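식기 세척장에 새로 생긴 자리, 집게를 쥐는 사람들

05/10/2024
글 파르비즈 호스라비

다회용기 세척업체 누릭의 작업장은 새벽 다섯 시에 불이 켜진다. 전날 저녁 행사장과 사무실에서 걷어 온 컵과 접시가 상자째 쌓여 있고, 첫 조 작업자들이 앞치마를 두르고 분류대 앞에 선다. 컵 안에 남은 빨대와 휴지를 빼고, 종류별로 나눠 바구니에 담고, 세척기에 밀어 넣는다. 세척과 건조는 오래전부터 기계가 했다. 사람 손이 가는 곳은 그 앞과 뒤였다.

지난해 12월 이 회사는 분류대 한쪽에 로봇 팔 두 대를 들였다. 자동화 설비업체 토쿠스가 만든 장비로, 컵을 집어 바구니에 옮기는 일을 맡기려는 것이었다. 처음 몇 주는 성적이 나빴다. 한 교대 동안 로봇이 제대로 옮긴 컵은 479개였다. 같은 시간에 사람 한 명이 옮기는 양은 1,202개다. 금속 컵은 표면에서 미끄러졌고, 빨대가 꽂힌 컵은 집게가 빨대부터 건드려 넘어뜨리는 일이 잦았다.

토쿠스의 현장 책임자 아라빈드 마라르는 위치를 하나하나 지정하는 방식으로는 한계가 있다고 판단했다. 컵은 늘 다른 각도로 놓이고, 안에 무엇이 들어 있는지도 매번 다르다. 그는 로봇 손과 비슷한 모양의 집게를 사람이 직접 들고 작업하게 한 뒤 그 동작을 기록해 학습시키는 방법을 택했다. 그 일을 누구에게 맡길지가 문제였다.

“외부에서 사람을 뽑을 수도 있었습니다. 그런데 컵을 어디서 잡아야 안 쏟아지는지는 여기 분들이 제일 잘 압니다.” 마라르의 말이다.

누릭은 분류 작업자 19명에게 지원을 받았다. 손을 든 사람은 여섯이었다. 이들은 일주일에 두 번, 분류대 대신 작업장 안쪽 방으로 출근한다. 탁자 앞에 앉아 양손에 집게를 하나씩 쥐고 컵을 들었다 놓고, 바구니에 담고, 다시 꺼낸다. 같은 동작을 한 번에 약 200회 반복하고 쉰다. 시급은 분류 작업과 같고, 기록 수당이 따로 붙는다.

몸이 편해졌느냐는 질문에는 대답이 갈렸다. 세척장에서 여덟 해를 일한 한 작업자는 허리가 덜 아프다고 했다. 젖은 바닥에 서 있지 않아도 되는 것만으로 저녁이 다르다고 한다. 대신 손목이 문제다. 집게는 손보다 무겁고, 케이블이 달려 있어 방향을 크게 틀면 당겨진다. 처음 한 달 동안 두 사람이 손목 보호대를 찼다. 회사는 이후 연속 작업 시간을 50분에서 30분으로 줄였다.

익숙해지는 데도 시간이 걸린다. 손으로 할 때는 컵의 무게와 미끄러운 정도를 손끝으로 알지만 집게로는 그 감각이 거의 오지 않는다. 너무 세게 쥐면 얇은 컵이 눌리고, 약하게 쥐면 돈다. 작업자들은 각자 요령을 만들었다. 몸통 가운데보다 조금 아래를 잡는 사람이 있고, 한쪽 집게로 받쳐 놓고 다른 쪽으로 옮기는 사람도 있다. 서로 방식이 달라도 되는지 묻자 마라르는 여러 방식이 섞인 기록이 필요할 때도 있고 하나로 맞춰야 할 때도 있다고 했다. 그 기준은 과제마다 종이에 적어 탁자 옆에 둔다.

불안이 없는 것은 아니다. 기록 작업에 지원하지 않은 사람들 가운데는 자기 자리를 없앨 기계를 왜 가르치느냐고 말하는 이도 있다. 휴게실에서 이 문제로 언성이 높아진 적도 있다고 한다. 누릭은 올해 안에는 분류 인원을 줄이지 않겠다고 서면으로 약속했지만, 내년 이후에 대해서는 답을 하지 않았다. 기자가 다시 물었을 때 회사 측은 물량을 보고 결정하겠다고만 했다.

비슷한 일을 먼저 겪은 곳이 있다. 급식 식기를 다루는 우렌은 재작년에 적재 공정을 자동화했다. 해고는 없었으나 퇴직자의 자리를 채우지 않았고, 야간 조가 사라졌다. 야간 수당이 빠지면서 월급이 줄어든 사람도 있다. 남은 작업자들은 기계가 멈췄을 때 불려 가는 일을 맡는데, 멈추는 때가 일정하지 않아 쉬는 시간이 자주 끊긴다. 우렌의 한 조장은 일이 줄었다기보다 잘게 쪼개졌다고 표현했다.

누릭의 작업자들도 이 이야기를 안다. 그래서 기록 작업을 정식 직무로 인정해 달라고 요구하고 있다. 지금은 분류 작업자가 잠시 하는 일로 되어 있어 근무표에도 이름이 없다. 직무가 되면 교육 시간이 근무로 잡히고, 손목을 다쳤을 때 처리도 분명해진다. 회사는 명칭을 정하는 중이라고 했다. 동작 기록의 소유를 누구에게 둘 것인지도 아직 합의되지 않았다. 토쿠스는 이 자료를 다른 고객사의 장비에도 쓰고 싶어 하고, 작업자들은 그럴 경우 수당을 다시 계산해야 한다고 본다.

로봇의 성적은 조금씩 올랐다. 유리와 플라스틱 컵은 이제 사람이 옆에 붙어 있지 않아도 되는 시간이 길어졌다. 금속 컵과 빨대가 든 컵은 여전히 사람이 맡는다. 안쪽 방의 다음 달 일정도 대부분 그 두 가지로 채워져 있다.
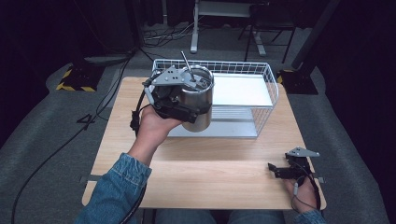
기록 수당과 자료 사용 범위를 정하는 다음 면담은 다음 달 일정이 시작되기 전에 열린다. 작업자 쪽에서는 기록 작업을 하는 여섯 명 가운데 두 명이 들어간다.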